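4.2 Rent and moving distance

The most exciting result comes from the Evard survey. Of the 60 renter households that moved in July, 17 stayed within two miles of their old address - far more than our model predicted!
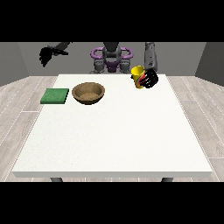 Figure 2. Rendered room with a white table.

Renters who stayed close often accepted a smaller home to do so. Mirzaei found the same pattern in Sestis, and we would love to see it tested in towns where rents are falling.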